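Drevovcombe Sitting Circle — Open Forum
Topic: Retreat silence, how strict should we be?

folke_e wrote:
Hello dear friends, and a warm welcome to anyone reading for the first time. I came home from the January retreat with such a full heart, and I'd love to talk over the silence rule before we settle the plans for the next one. A few pictures first, then on to the talking!
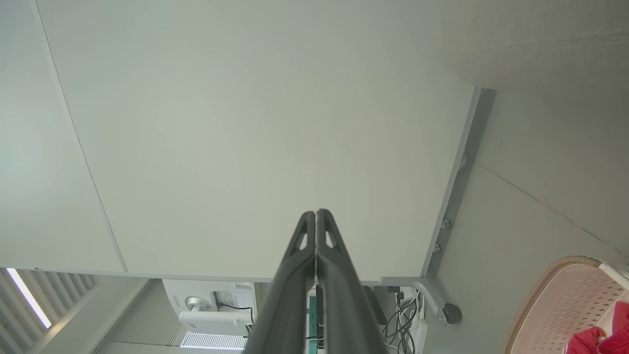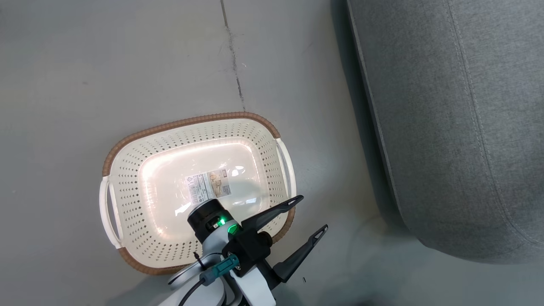
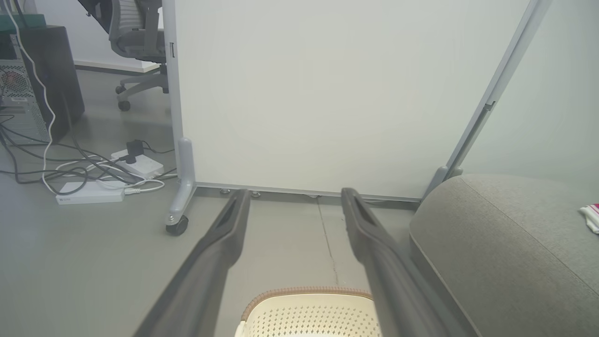 ragnvald_k wrote:
Lovely to hear from you, Folke. How long does the silence last at the moment?

folke_e wrote:
It runs from supper on the first evening until lunch on the last day, so four days in all, with one short talk with the teacher each afternoon if you want it.

mossandtea wrote:
Four days was too much for me, and I say that with love for everyone who was there. By the second night I was so lonely that I wrote my sister a letter five pages long, and I don't even write birthday cards. I'd gladly come again if we could chat over breakfast.

eilif.l wrote:
I have to disagree, friend, though I'm sorry it was hard. Breakfast was the best part of the day for me because it was quiet. Once one table starts talking about the drive up and whose knees hurt, the whole room is back in ordinary life, and I can get that at home for free. Holger Öberg taught us in the old Hellström house for years and he never bent on this.

mossandtea wrote:
Holger bent on it all the time, Eilif! He used to walk me around the pond after lunch and ask about my mother. I don't think I would have stayed otherwise.

eilif.l wrote:
Well, I never knew that, and I'm glad he did. I still think a walk with the teacher is a different thing from open talk at the table.

vidarh wrote:
Coming in with the dull question of money — the house costs us 2000 for the stay, and we had a couple of people leave early last time. If a softer rule brings them back, I'm for it. Could we try two tables, one silent and one for quiet talk? The porch would do for the second one if the weather is kind.

ragnvald_k wrote:
The porch is right under the meditation room windows, Vidar. I sat up there in the mornings and could hear a spoon drop.

folke_e wrote:
Oh, good point about the windows. There's the little room behind the kitchen, though it's chilly until the stove gets going. I'll ask the house whether we can have it for breakfasts and write back when I hear. Mossandtea, please do come, and bring your sister if she'd like to.

Print this topic | E-mail this topic
Last updated: Jun 27, 2024
Contact the Circle | © Drevovcombe Sitting Circle | Back to top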